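Pastura and the leaning kitchen

Jul 5, 2020

So I've lost most of a fortnight to a kitchen that doesn't exist, and I need to moan about it somewhere.

If you're new, I've been building a little household robot in simulation, in the evenings, after work. The project is called Pastura (there's a story behind the name but it involves a jar of sauce and it isn't interesting). It has two arms, a gripper on each, a rounded white body, and a view from on board that I use for checking what it's up to. No real robot yet. I started back in December with one arm and a flat grey floor, and now there's a whole flat for it to blunder about in, which I'm far too proud of.

The job I'd set it was dead simple. Drive from the back room, through to the kitchen, stop at the worktop, pick up a bread roll. It had done this loads of times. I'd got a nice run of passes, I'd written a smug email to Lionel Bickerstaff, who got me into all this in the first place, and then I left 50 runs going overnight and went to bed.

Morning came and only 8 of them had finished properly. The rest had all stopped with the same error, which was the balance check I'd put in to catch the robot tipping over. Tipping over! It's got a great big heavy base. I'd have to push it off a step to get it to fall, and there aren't any steps in there.

My first thought was that the check was wrong, so (I'm not proud of this) I turned it off. Don't do that. I'll come back to why.

With the check off, the runs carried on past the point where they'd been stopping, and the robot just went on trying to do its job at a mad angle. I saved a view from one of them, with both arms up and ready to go, pointing into a room that looked like a ship going down.

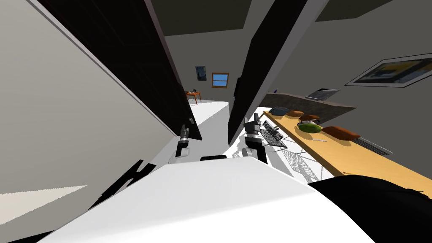 Pastura's view on one of the bad runs. The bread is still on the worktop, at least.

I stared at that for ages. The daft thing is how calm it all looks. Loaves, knife, bowl, laptop, the pictures up on the walls, all as neat as you like, and everything leaning. I knew the flat hadn't moved, so either the robot was tilted or the view was lying to me. I spent two whole evenings on the second idea. I'd been messing with the mounting point for the onboard view the week before, so it seemed a fair bet that I'd put a number in wrong. I went through that file line by line, and it was fine. I went through it again with a cup of tea. Still fine.

Then I did what I should have done at the start and logged the angle of the base itself, every step, from the moment it set off. Flat, flat, flat, flat, then a great big lurch in the space of a few steps. So it really was tipping, and it was doing it while it was nearly standing still.

I sent the log to Lionel, and he wrote back with one line: "What's it touching?"

Well, nothing, I said. There's nothing on the floor there. But I switched on the display that shows contacts as little markers, and there was a cluster of them at the side of the base, way down low, pressing against thin air.

It was the wire mesh. I'd added some mesh bits to the kitchen from a free set of models by somebody called Rudd, and they look lovely, all those fine little lines. What I hadn't looked at was the collision shape, meaning the invisible solid shape the simulator uses to decide when things bump into each other. On one of the pieces that shape was a big solid wedge, a lot larger than the mesh you could see, and it stuck out past the worktop near floor level. The robot was driving its base up a ramp I couldn't see. On the good runs it had come in from a slightly different line and missed it.

Two evenings on the mounting point and the thing was right there in the contact display. I'd have found it in ten minutes if I'd looked.

The fix was dull. I threw out the wedge and made a new collision shape out of small boxes that sit close to the wires. It runs a touch slower now, but I can live with that. Then I went round every other object in the flat with the collision shapes drawn in bright pink, and found that one of the chairs in the back room was solid underneath, like a block. Fixed that too.

Back to the balance check. While it was off, I'd let a batch of those tilted runs go through, and they'd all been saved into the same folder as the good ones. If I'd trained on that lot I'd have been teaching the arms to reach for bread from a lean. And if this were a real robot, with a real knife on the worktop and me standing next to it, the check would've been the only thing doing its job that day. I was cross with it for being right! It's back on now, and I've changed it so that switching it off makes you type out a whole sentence first — petty, but it'll slow me down.

I've also made it stop the arms before it stops the wheels, which was Lionel's idea. He used to look after packing machines at a place in Drolthorpe and he's got views about what order things should stop in. Long views. I got most of them over the phone on Thursday.

I ran the lot again last night, 100 runs this time, balance check on. No tips. It did drop the roll on 9 of them, so the grip wants looking at next. I've got a feeling it's closing a bit early when it comes in from the left, but I had a feeling about the mounting point as well, so I'll be logging it first.

If anyone else has used the Rudd kitchen set, go and look at your mesh pieces with the collision shapes showing, and let me know in the comments if yours have the wedge too. I'd like to know if it came like that or if I broke it when I brought it in.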